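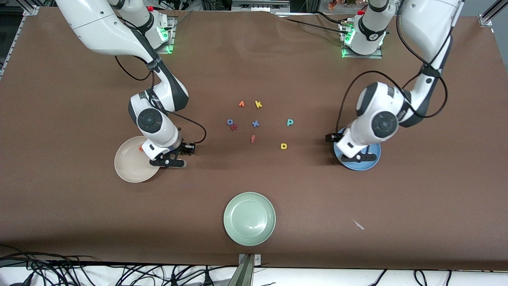 Moosgummi-Buchstaben nach Farben sortieren — welche Teller, welche Unterlage?

Frage
gestellt an einem Sonntag, Rubrik Basteln & Spielen

Hallo zusammen, kurz gefasst weil ich gleich weg muss. Wir haben hier eine ganze Kiste Schaumstoffbuchstaben, bunt gemischt, 600 Stück laut Packung (Marke Trenik, die dünneren). Die sollen zum Üben auf Teller sortiert werden, immer nur eine Handvoll auf dem Tisch, pro Farbe ein Teller. Drei Teller liegen da, runde, mit Rand. Klappt im Prinzip. Aber:

1. Die braune Tischdecke wirft Falten, vor allem hinten zur Kante hin. In der Mitte ist sie ok. Buchstaben, die auf einer Falte liegen, kippeln oder stehen halb hoch und lassen sich blöd greifen. Bügeln? Geht das bei so matten Decken überhaupt? Kein Etikett mehr dran.

2. Die Teller rutschen, sobald man mit einem Buchstaben an den Rand kommt. Was drunter legen?

3. Helle Teller oder farbige? Ich dachte erst, oranger Buchstabe auf cremefarbenem Teller sieht man am besten, aber ein blauer Teller wär für die Zuordnung vielleicht logischer. Blau zu Blau halt. Nur sieht man blaue Buchstaben auf blau dann noch?

4. Wie viele Buchstaben gleichzeitig hinlegen? Bei zu vielen ist es nur noch Gewühle.

Neue Sachen kaufen möglichst nicht, höchstens Kleinkram. Danke schonmal!

3 Antworten

Antwort 1
als hilfreich markiert, 100 Punkte

Punkt für Punkt, bin auch in Eile:

Zur Decke. Nicht direkt bügeln wenn du nicht weisst was es ist. Kunststoffbeschichtete Sachen schmelzen dir ans Eisen, hatte ich einmal, reicht. Leg sie mit der Rückseite nach oben auf ein Handtuch, zweites Handtuch drüber, niedrigste Stufe, erst an einer Ecke testen. Oder ganz ohne Hitze: über Nacht um eine dicke Papprolle wickeln, am nächsten Tag straff auflegen. Bei Papier hilft nur das. Hinten an der Kante mit Tischdeckenklammern festmachen, die aus Metall halten besser als die durchsichtigen. Falten entstehen meistens da, wo die Decke an irgendwas anstößt was auf dem Tisch steht oder festgeschraubt ist. Da lieber einschneiden oder die Decke davor enden lassen, statt sie drunter zu quetschen.

Zu den Tellern. Antirutschmatte, die für Schubladen. Kreis ausschneiden, etwas kleiner als der Tellerboden, dann sieht man nichts davon. Ein Rest reicht für alle drei. Gummiringe von Einmachgläsern gehen auch, aber der Teller steht dann minimal höher und wackelt wenn der Ring nicht genau liegt.

Farben. Würde ich vom Ziel abhängig machen. Farbe zu Farbe ist am Anfang einfacher, weil man nichts erklären muss. Wenn die Zuordnung sitzt, auf neutrale Teller wechseln. Blau auf blau geht, solange der Ton nicht genau gleich ist und die Lampe nicht spiegelt. Glasierte Teller spiegeln gern, also Licht von der Seite und nicht senkrecht von oben.

Anzahl: acht. Mit acht Buchstaben und drei Tellern hat man genug Platz dazwischen und ist nach einer Runde nicht genervt. Mehr erst wenns gut läuft. Und nicht übereinander liegen lassen, Moosgummi klebt gern aneinander, grad die kleinen.

Noch was — flache Teller mit leichtem Rand nehmen, keine Suppenteller. Aus tiefen kriegt man die Buchstaben schlecht wieder raus, die rutschen alle in die Mitte und liegen aufeinander.

Antwort 2

Zum Thema Decke kann ich nur sagen: weglassen. Wir haben unsere auch ewig glattgezogen, irgendwann runter damit und gut. Matte Tischplatte reicht völlig. Nur bei glänzenden Platten sieht man die Buchstaben gegen das Licht nicht gescheit, dann halt Packpapier von der Rolle, mit Kreppband an den Ecken. Kostet fast nix und wenns knittrig ist kommt ein neues Stück.

Teller haben wir die von Desmet, sind recht schwer, da rutscht von alleine nichts. Sind aber nicht billig und wenn einer runterfällt ist er hin. Melamin ist leichter und rutscht mehr. Musst du wissen.

Buchstaben von Trenik kenne ich, die dünnen verbiegen sich leider mit der Zeit. Unter ein paar dicken Büchern werden die wieder flach. Nicht in die Sonne legen, das Orange bleicht zuerst aus.

Antwort 3

Würfel statt Buchstaben nehmen?? Lassen sich viel besser greifen.

Kommentare zu Antwort 1

Danke, das mit der Schubladenmatte hab ich gleich gemacht, war noch ein Rest da. Teller stehen jetzt fest. Decke liegt um die Rolle, mal sehen morgen.

Nachtrag: Decke ist besser, nicht perfekt. Hinten noch leicht wellig, vorne und in der Mitte top. Da lege ich eh nichts hin, also egal.

Kleine Ergänzung von mir zur Aufbewahrung, hatte ich oben vergessen: nicht alle 600 in eine Kiste zurück. Schraubgläser oder so Sortierkästen, wir haben einen von Vureck mit Deckel. Sonst suchst du jedesmal ewig die passenden Farben raus. Und Doppelte gleich aussortieren, vom E gibts immer viel zu viele.

Kommentare zu Antwort 3

Er wollte doch nichts neues kaufen.

War nur eine Idee.

Ähnliche Fragen
Moosgummi klebt zusammen, was tun?
Tischdecke knittert nach dem Waschen
Magnetbuchstaben oder Schaumstoff zum Lernen?
Bastelflohmarkt in Birnach im September, wer verkauft Buchstaben?

Diese Frage wurde 3.100 mal angesehen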